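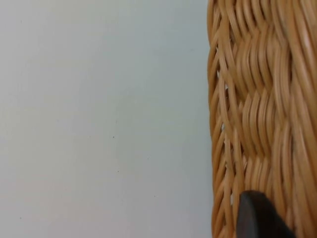
Shireen Mahlangu
Household Editor, The Juromlow Newsletter

January 16, 2021

Wicker baskets: cleaning, mending and a swap table

Most of the questions that came in over the holidays were about baskets. People got them filled with fruit or jam, the fruit is gone, and now the basket is on top of the refrigerator collecting dust. Others have pulled old ones out of closets to use for mail, mittens or bread and want to know if they can be washed. This item covers the everyday care of wicker and cane and ends with the details of the swap.

A word about terms. Wicker is the name for the weaving and can be done in several materials. Cane and rattan come from the same kind of plant. Rattan is the whole vine, and cane usually means the outer skin, peeled off in strips. Reed is the inner part. Willow is a different plant altogether, a shrub, and the rods are used whole or split. For cleaning purposes you can treat all of these alike. Paper rope is the exception. It looks a lot like reed when it is painted, and it should not get wet at all. If you find a loose end and it untwists into a flat strip, it is paper. Dust it and leave it there.

Dusting comes first for everything else. Take the basket outside or over the tub, turn it upside down and tap the base with the flat of your hand. Then use a dry paintbrush, 2 inches wide, with soft bristles. Brush along the strands, then across them. The vacuum works too with the round brush on low suction, but keep it away from any place where a strand has snapped, as it can pull the end loose.

The border takes the longest. On a plaited border the strands cross over one another on a slant and the dust settles down in the grooves, where a cloth rides right over it. An old toothbrush gets in there. Follow the slant of the plait. Set the basket on a plain light surface while you do this and you will see what comes out of it, which helps in deciding when to stop. Wipe the table as you go.

For a basket that is dirty and not just dusty, fill a bowl with lukewarm water and a small squirt of dish soap. Wring the cloth out until it no longer drips. Wipe a section at a time, inside and out, then go over it again with a second cloth and clean water. Do not soak a finished basket in the sink. The base swells more slowly than the sides, and it may dry out of shape. Dry it in a room with some air moving, up on a rack so the underside gets air as well. Keep it off the radiator. Overnight is enough for a small one in winter, and a laundry-size basket can take two days.

Mildew shows up as gray or black spotting and a smell. Mix one part white vinegar with four parts water, dab it on, leave it a few minutes and wipe. Test the inside of the base first if the basket has been stained or dyed.
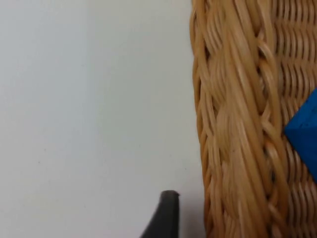

Loose and broken strands

Look at the border before you look at anything else. It holds the ends of the uprights, and once it starts to come apart the side weaving loosens under it. If a strand has only slipped, you can usually work it back with a blunt tool. A knitting needle is fine. Dampen the spot with a wet cloth for 16 minutes or so of patience, push the end back under the strand it came from, and hold it with a clothespin until it dries.

A strand that has snapped in the middle needs a new piece. Cut a length of the same thickness, long enough to tuck behind an upright at both ends. Soak that piece in warm water until it bends without cracking, then weave it in next to the broken one, following the same over and under. Trim the broken one last. Cut on a slant with the cut face to the inside, so it does not catch on sleeves. A drop of wood glue at each end is acceptable on a basket that gets used every day. Leave glue off anything old that you might want to have properly repaired later on.

Squeaking and crackling when you lift a basket means it is too dry. This is common from December to March with the heat on. Mist it lightly with plain water every few weeks and let it dry before putting paper in it. We do not recommend cooking oil. It goes sticky and holds the dust.

Baoshan Bai on Grudska Road has been mending baskets since he retired and has agreed to look at small jobs for neighbors. He works in natural cane and willow and does not do chair seats. He asks that baskets be dusted before you drop them off and that you tie a label with your name and phone number to the handle. If there is no handle, put the label inside. There is no charge, but please bring your own replacement cane if the job is larger than a strand or two. He can tell you over the phone which size to get. Call the newsletter office and ask for extension 259.

Basket swap

The swap table will be in the side room at Moodley Hall for 8 days starting next Saturday, during regular building hours. Bring a clean basket and take one home. Lids should be tied on. Please no paper rope, no plastic liners and nothing with active mildew, which spreads to the others on the table. Masks are required in the building, and only two households may be in the side room at a time.

Baskets left at the end will go to the Evus thrift shop. If you want yours back in case it is not picked, write "return" on the label and collect it by the last day.

Next issue: getting wax off a tablecloth. Send questions to the office by mail or leave them in the box by the front door.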